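The Secret Life of the Kitchen Counter
Every cupboard has a door. The counter has no such luck.
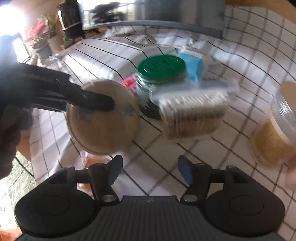

Lids, crackers and a jar of something dark, on white tile.

There is a rule in my house that the counter is for cooking. It was announced in November, with some ceremony, and it held for seven days. Then a box of crackers came home, and someone took the tray out of the sleeve, and the sleeve went in the trash, and the tray has been a resident ever since.

I have come to think of the clear plastic cracker tray as the true enemy of the orderly kitchen. It stacks on nothing. It closes by no known method. Pick it up by one end and the far row makes a run for it. You can't put it in the cupboard as it is, and you can't throw it away while it still contains crackers, so it sits out by the wall, going soft, until everyone in the household has eaten two crackers they didn't want.

My solution, like everybody's solution, was to buy containers.

I bought the first set from Tinar, a housewares shop with excellent lighting and a poor grasp of what people eat. The containers were handsome. They were also all the same size, and that size was slightly smaller than one bag of anything. So you fill the container, and you are left with a clothespinned inch of rice, and now you own two rices.

The second set came from Zomus, by mail, 50 pieces for a price that should have worried me. Half of those pieces were lids. I would like to report that each lid fit a container. Several fit the same container, and one fits nothing I have ever owned, though I keep it in case.

Lids are where the money goes in this business. A plain tan lid says you are a serious person with a system. Print a faint bluish flower pattern on it and it says you are also fun, or that it once had cookies in it. A green ribbed lid on a glass jar says pickles, whatever is really in there. If the contents are dark, it could be tea, or prunes, or a jam from two summers ago, and the only honest way to find out is to open it over the sink.

Then there is the tall clear cylinder of yellowish-tan granules, a fixture of every kitchen I have ever envied. I have one too. I filled it myself and did not label it, being certain I would remember. It is either raw sugar or some kind of couscous. I have made one very bad cup of coffee trying to settle the matter.

White tile doesn't help. It looks wonderful in a sunny window with a few plants nearby, and it shows every crumb. The grout lines collect whatever the tile rejects. I went after mine with a toothbrush and a tub of Lotard paste, and got as far as the toaster.

The crackers have since moved to a tin. The tin lives on the counter.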